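How a Town Buys a Robot Arm

Have you ever saved up for something really big? Maybe it was a bicycle, or a set of paints with more colors than anyone could ever need. You probably looked at it in the store window a few times, and counted your coins, and counted them again in case some more had turned up. Grown-ups who buy robots do almost the same thing, only with more paper and a lot more cups of coffee.

Let's visit the recycling center in a town called Rilbridge. It is a very old place (it started in 1863 as a yard for collecting rags and bones, if you can believe that!), and now it sorts cups, cans, boxes and all the other things that people toss out after lunch. Horațiu Chiriac is in charge of the sorting room there, and last spring he began to wonder whether a robot arm could help with the cups.

You might think the first step is to pick out a robot. It does sound like the fun part, doesn't it? But Horațiu started with a plain old pencil and wrote down the job. What will the arm pick up? Where will it put it? How many times in one morning? For Rilbridge the answer to that last one was 376, and you can imagine how tired your own arm would be after that.

Next came the trying-out, and you can do quite a lot of that on a computer before you spend any money on the real thing. 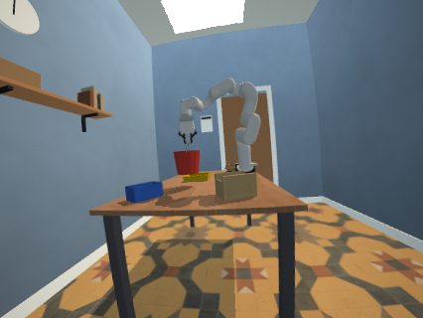

A practice room on a computer is a wonderful thing for somebody with a small budget. You can move the table, or make it longer, or swap one arm for another, and it doesn't cost you a new table every time. Horațiu and his helpers named theirs Sima, and they spent most of October in it. Look at where the white arm stands, way at the far end of the table, and then find the red bin on the left side. The arm has to bend over and reach quite a way to hang above it, so reach went straight onto the shopping list. If an arm is too short for your table, it doesn't matter how handsome it is.

Then there is the gripper, the part that does the holding. Some people are surprised to learn that it can be sold separately from the arm, a little like a flashlight that comes without batteries. A gripper with two fingers is good for many things. Others work with suction, like an octopus, and they are better for flat things such as sheets of cardboard. You have to think about what you'll be lifting, and cups with straws in them are a funny shape when you stop and think about it. 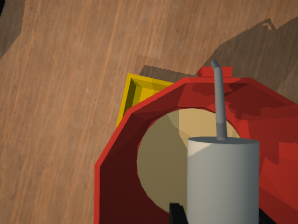
A gray cylinder with a bent rod like a straw, held over the open red container.

Now for the money! The arm is the biggest thing on the list, but it has plenty of company. There is the gripper, and a strong table that won't wobble, and a fence or a sensor to keep people safe, and lessons for the workers who will use it. There are spare parts too. Horațiu set aside money for 5 spare sets of finger pads, just as you might keep extra erasers in your desk.

Two companies sent in their prices, one called Gistus and one called Gillex. Gistus asked for less money at the start, and everyone was pleased for a whole afternoon. Then Horațiu read the second page and saw that each repair visit would cost 200 dollars. Gillex asked for more at the start, but the first year of visits was included. So he took out his pencil again and added up three whole years for each one, and that gave him two numbers he could compare fairly.

Try it yourself with something you'd like to have, a goldfish for instance. Write down the price of the fish, and then the bowl, the food, the net and the little plastic castle. Add it all up for one year, and show the page to a grown-up before you ask for the fish.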